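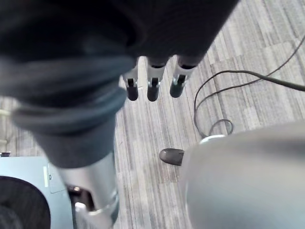
Three fingers, a sleeved arm and plenty of carpet, from the Prulside sessions.

Our demonstration library just passed 3090 examples, and we are thrilled! When Renia started in January we hoped for 200 by summer. Each example is one short task, guided by a person from start to finish, with video and joint positions saved together. The last batch added 427, and we kept the fumbles in (labeled as such), so the model gets to learn from recoveries too. Next up are drawers and zippers – we can't wait to see what Renia makes of a stuck zipper. The new batch goes into training with the Ekby set in July 2023.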